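Staltari Help > Storage & Desk > Desk Basket > Set-up guide
Filed under: Small Storage, Getting Started
2 min read

Section 4. Setting up the basket and pen cup

The box says "ready in seconds." Allow longer, especially if your desk already has things on it. This section was revised by Itzel Sandoval after reading 234 customer comments, most of them from people who had followed the old version to the letter.

1. Clear the part of the table you reach most. Don't push everything to the back and call it clear.

2. Wipe the surface and let it dry. Old smudges may stay. No basket will fix those, whatever the Terkport catalog suggests.

3. Set the basket down with its open top facing up. Leave a gap between it and the table's edge.

4. Put in light, dry items only.

Note: The holes in the sides let you see a little of what is inside. We have heard that they "keep contents fresh." We have no reason to believe it.

5. Stand pens and markers in a separate cup, caps on. Loose in the basket, the thin ones can work their way through the holes.

6. If you use a desk lamp, gather its cord before you place anything near it.

CAUTION: Do not run a cord through the basket. It makes a poor cable guide — one tug and the whole thing goes over.

Basket, on a brown table in the first two pictures:

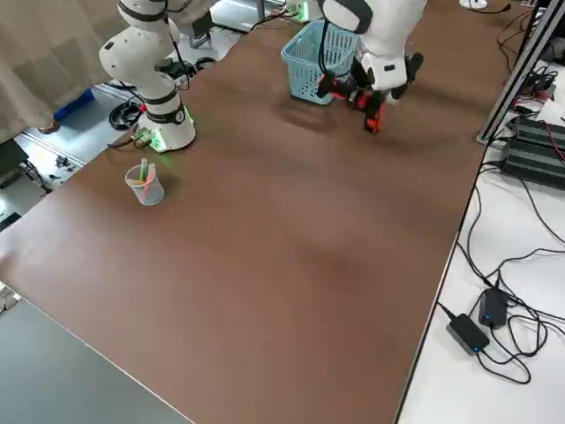
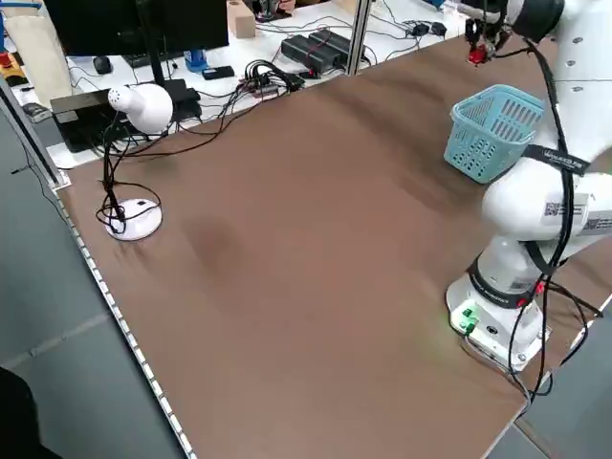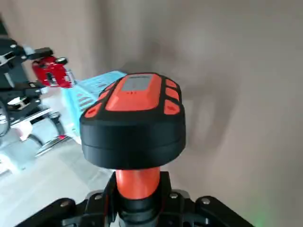 7. Use the table as normal until Thursday, then look again. If the basket holds only things you haven't touched, it is in the wrong place or you didn't need it.

Note: Dividers (part 479) are sold separately. Try going without them first. Jasper Van der Linden tested them for the last edition and went back to using none.

8. To clean, empty the basket and rinse it in lukewarm water. Skip the dishwasher — the "dishwasher safe" sticker on early boxes was a mistake.

For stacking two or more baskets, see Section 9.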